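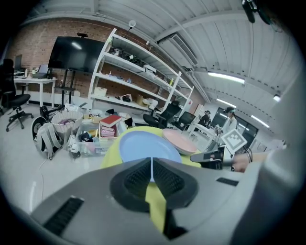

When Mak drew up its budget for hand-held grippers last January, the grippers were the smallest problem. The first quote covered 4 pairs. It left out finger pads, markers, shelving and the hours needed to check recordings.

"We priced the tool and forgot the room," says Gifty Aryee, who handles purchasing for the group.

Pads are the item most often missed. Mak replaces a set after 70 hours of use and now orders them with the grippers, under one purchase number. Spare pads from a second supplier, Rirnar, fit the same mount but took 19 days to arrive, so the order point was moved up.

Household props have their own line. Plates, baskets, books and bags are bought in mixed colors and sizes, and breakage is charged to the month in which it occurs. Chih-ming Tu, who plans the sessions, keeps a list of 283 props and retires those with chips or worn edges.

Labor is the largest figure on the sheet. Two-handed tasks take longer to set up than to perform, and Tu budgets the reset time separately. Storage for recordings is reviewed each quarter.

A fixed arm from Brasa is under consideration for next year. Aryee has asked for the price with installation, floor work and a service contract included. The vendor has so far sent the price of the arm.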